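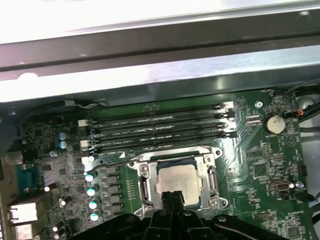 Page last changed: Wednesday, 16:42

Bench diary, January. Desktop tower, processor and memory work.

Started the morning on grip position. The processor has a flat metal lid with very little to hold on to, and the fingers have to come down square over it. If they arrive at a slight angle, one tip touches first and everything after that is guesswork. I set the approach height 4 mm higher than last week and slowed the last part of the descent. It costs time. I would sooner have the time cost than a scraped lid.

The retention bracket leaves less room than the drawing suggests. With the lever standing up there is metal on one side that the wide part of the gripper must clear, and the clearance depends on which way the wrist is turned. Enikő Bozsik wanted the wrist turned through a right angle so that the linkage sits away from the lever. I tried it on paper and the elbow then comes too close to its limit. Left it as it was.

Glare is still the main nuisance. The bare metal of the case throws back the overhead light and the wrist view loses its edges along the top of the board. The memory slots are better behaved, being black, but the latches catch the light too. I have asked Bredau for a price on a diffuser. They have not replied, and Skalton, who did reply, quoted for something the size of a door.

Ran the socket approach as a dry set, no lifting: 300 descents from the overnight script and today's session together. 118 of them stopped early on the force limit. Read as a failure rate that looks poor. Most of the early stops are in the first block, before I corrected the height of the board in the model, so I shall split the figures before anyone at Vumport sees them.

Khairul Raju asked at lunch whether the thing could yet do what a repair shop does on a slow afternoon: open a machine, take out the memory, clean it, put it back. My answer was no, with conditions. Reaching into the case is fine. Finding the socket is fine if the tower lies where the model says it lies. Pressing a latch with one finger while holding the stick with another is a two-handed job for a person, and we have one arm. Cables are worse. A person moves a cable aside with the back of the hand and does not remember doing it. For us each cable is either fixed in place beforehand or it is an unknown.

He then asked about houses, and I said that a kitchen drawer is harder than a computer. A computer was at least put together to a plan.
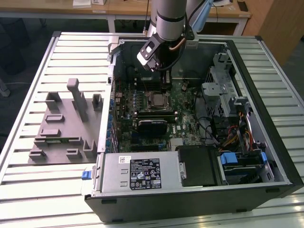
Arm over the open tower, side panel off, fixture plate to the left.

Afternoon: went over the order of work for the whole tower. The blue plastic tabs and handles are a gift. They stand out in colour and they are shaped for fingers. I would put the drive carrier first in any demonstration, ahead of anything on the board itself – it is the part most likely to go well. The power supply I would leave for much later, if at all. Its weight is near the gripper's limit once the wrist is extended.

Fixture plate: the U-shaped cradles are a fair idea but the far ones mean a long swing over the case. Consider moving the plate nearer the tower. Check first that the tall post with the T top does not end up in the path.

Yook's software gave error 931 twice after lunch. The manual lists it as a timeout with no further remark. Restarted the controller both times and lost the tool offset on the second, so the last readings of the day need doing again.

To do:
Split the force-limit stops by block.
Redo the tool offset, then the final set.
Chase Bredau.
Ask Enikő whether a narrower fingertip is worth machining, or whether it will only bend.
Find out what Khairul has told Vumport. He used the word "soon" on the telephone and I did not like it.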